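Can police hold a small boat because a passenger had no papers?

Posted by harborlight_302
2020-04-02

My cousin runs a water taxi between Zurnholm and the outer islands. In January the coast police stopped him with three passengers aboard. One had no ID and told them she had arrived in the country without going through a border post. They let the passengers off at the police dock, kept the boat, and gave my cousin a form saying it was "held pending inquiry into unlawful transport." He has not been charged with anything. An officer told him he could pay 2,000 and take the boat home the same day. He didn't pay. Is that a real fee? And how long can they sit on a boat without charging anybody? It's his whole income.

Tanwood

They can do what they like. Boats are evidence. A guy in my marina lost his for a year over less than this. Pay it and move on.

Alvar Hellström

I would not pay it, and I wouldn't take the answer before mine as a guide to anything. "A guy in my marina" is how most of the bad advice on this site begins.

Holding a boat during a smuggling inquiry is common in plenty of places. What I doubt is the money. If 2,000 is a bond, it should be written down somewhere with a legal section next to it, and he should get a receipt with a case number. If it was only said out loud on a dock, treat it as worthless until someone puts a signature to it. Ask for it in writing. I'd be curious to see how fast the figure changes.

On the passenger, the question is usually what he knew. Selling a seat on a regular run to a person who paid the normal fare is a long way from hiding people below deck. Does he have the ticket log for that day? Has anyone copied the radio log? He should get both to a lawyer now and keep his own copies somewhere other than the boat.

As for how long, I don't know, and I'd be suspicious of anyone here who gives you a number of days without seeing the form. It should name the law it was issued under. Post that line (leave out his name) and somebody may be able to say something useful.

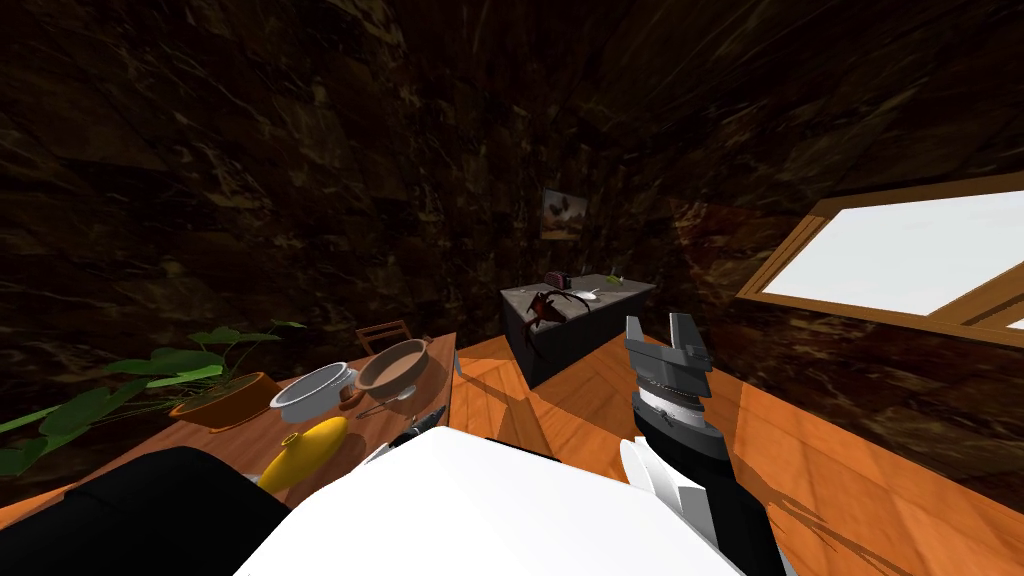
Window side of the room, with the veined brown walls.

Sepp

Agree about getting it in writing. One thing to add: have him ask for a condition report on the boat, with the engine hours. My brother-in-law got his skiff back from the Brarna pound with 100 more hours on the meter and they told him it had always read that way. He had no paper, so that was the end of it.

Also check whether the pound charges storage. They didn't mention it to him until pickup.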